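Linear fluorescent lamp

From Altwood, the open lighting reference

A linear fluorescent lamp (also tube lamp, strip tube, or just "tube") is a low-pressure mercury discharge lamp in a straight glass envelope. Used for general lighting in workshops, schools, stores, parking structures. Mostly being replaced by LED tubes now but a very large number still in service.

Not to be confused with compact fluorescent or neon tubing. See separate articles.
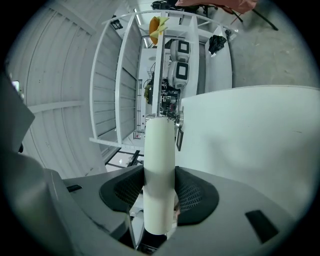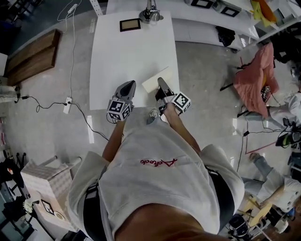
Contents
1 Construction
2 Operation
3 Naming and sizes
4 Ballasts
5 Color
6 Life and failure
7 Replacement with LED
8 Disposal
9 See also

Construction

Glass envelope, soda-lime in most cases, coated on the inside with phosphor powder. A coiled tungsten electrode at each end, coated with an emissive mix of barium, strontium and calcium oxides. Filled with argon or an argon-krypton blend at low pressure, plus a small dose of mercury. Older tubes carry a lot more mercury than recent ones.

End caps are aluminum, two pins each on the common types (bi-pin). Single-pin caps exist, mainly on older instant-start tubes. High output types often use recessed double contact ends, so the pins can't be touched when the tube is live at one end.

Operation

Current heats the electrodes, electrons come off, the mercury vapor conducts. Excited mercury atoms give off ultraviolet light. The phosphor turns that into visible light. Plain glass blocks most of what UV is left over.

Once struck, the arc has negative resistance: more current, less voltage across it. Without something to limit the current the tube would destroy itself within seconds. That something is the ballast.

Light output depends on temperature. Most T8 tubes are rated at room temperature and drop off badly in the cold, which is why unheated garages with old tubes look dim and pinkish in winter. T5 tubes peak a bit warmer, made with small enclosed fixtures in mind.

Naming and sizes

The number after the T is the tube diameter in eighths of an inch. So a T8 is one inch, a T12 is one and a half, a T5 is five eighths.

Common lengths in North America: 2, 4 and 8 feet. The 4 foot T8 at 32 watts is by far the one most people will meet. Nominal length includes an allowance for the sockets, the tube itself measures slightly short. T5 tubes come in different lengths and will not fit a T8 fixture even with adapters for the pins (adapters are sold, results vary).

Order codes usually run: F for fluorescent, wattage, diameter, color. F32T8/841 is a 32 watt T8, color rendering in the 80s, 4100 K. On some older and slimline codes the first number is the length in inches instead of watts. Check before ordering a case.

Ballasts

Magnetic. Iron core and copper winding. Heavy, hums, runs the tube at line frequency, which gives flicker that some people notice and some don't. Long lived. Many old ones have PCBs in the capacitor, and should be handled as hazardous waste unless marked otherwise.

Electronic. Runs the tube at high frequency, typically above 20 kHz. No visible flicker, less heat, lighter. Three starting methods are common:

Instant start - high voltage, no preheating. Cheap, efficient, hard on the electrodes.
Rapid start - electrodes heated all the time.
Programmed start - electrodes heated first, then the arc is struck. Best choice with occupancy sensors, where the lights go on and off all day.

Socket wiring differs between these. Instant start sockets are often shunted, the others are not. Mixing them up is the most common retrofit mistake.

Color

Early tubes used halophosphate powders. Cheap, poor color, skin tones looked gray. Triphosphor blends (red, green, blue emitters) took over as efficiency rules got tighter. Color temperature runs from 2700 K (warm) to 6500 K (daylight). Tubes of the same rating from different makers often don't match side by side, and neither do new and old tubes of the same make.

Life and failure

End of life is nearly always the electrode coating running out. Signs: dark rings at the ends, flickering, orange glow at one end, slow start. A dark gray smudge alone doesn't mean the tube is done.

Rated life is the point where half of a test group has failed, burned on a fixed cycle of hours on and minutes off. Shorter cycles, shorter life. Lumen loss goes on the entire time, fastest in the first few hundred hours.

If a new tube doesnt light, check the seating in the sockets, then the sockets, then the ballast.

Replacement with LED

Type A - works with the existing ballast. Simple swap, but ballast compatibility lists need to be checked, and the ballast will still fail some day.
Type B - wired straight to line voltage, ballast removed or bypassed. Single-ended or double-ended. Fixture must be labeled afterward.
Type C - external LED driver. Most work, best dimming.

Hybrid A/B tubes also sold. Never put a fluorescent tube back in to a fixture rewired for Type B.

Disposal

Treated as universal waste in the US because of the mercury. Local rules for households vary. Businesses normally use boxed mail-back or a pickup service. Don't tape tubes together, a break in one usually breaks the rest.

Broken tube: open a window, leave the room for a while, scoop up pieces with stiff cardboard, finish with damp paper towel, seal it all in a jar or bag. No vacuum.

See also

Ballast factor
Cold cathode lamp
Germicidal lamp
Lamp sockets, shunted and non-shunted
T12 phaseout

Article 1786 in Light sources. This page needs more citations. Last edited in May.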